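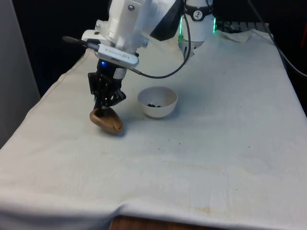 Section 3. Setting Up the Zarna Countertop Water Filter

Check that your kitchen faucet has a removable aerator. Pull-out spray faucets will not take the adapter. If yours does not fit, order adapter kit 3107 from Prevard before going any further.

3.1 Connecting to the faucet

1. Unscrew the aerator by hand. If it is stuck, wrap it in a rag and use pliers.
2. Take out the old washer and wipe the threads clean.
3. Press the new washer into the adapter, flat side up.
4. Screw the adapter onto the faucet until it is snug. Do not use tape on the threads.
5. Push the white hose onto the side port and slide the clip over it.

CAUTION: Use cold water only. Hot water damages the cartridge and voids the warranty.

3.2 Installing the cartridge

1. Turn the housing upside down and twist off the base.
2. Remove the plastic wrap and both end caps from the cartridge.
3. Push the cartridge in, O-ring end first, until it stops.
4. Replace the base and turn it to the lock mark.

Note: The first flush may run gray. This is carbon dust. Run cold water through the filter until it is clear, then discard one more pitcher.

3.3 Resetting the counter

Hold the button on the base for 3 seconds. The display shows 200, the number of gallons left. Replace the cartridge when it reaches 0, or after six months if that comes first.

If the display shows E2, the base is not locked. Repeat step 4 of 3.2.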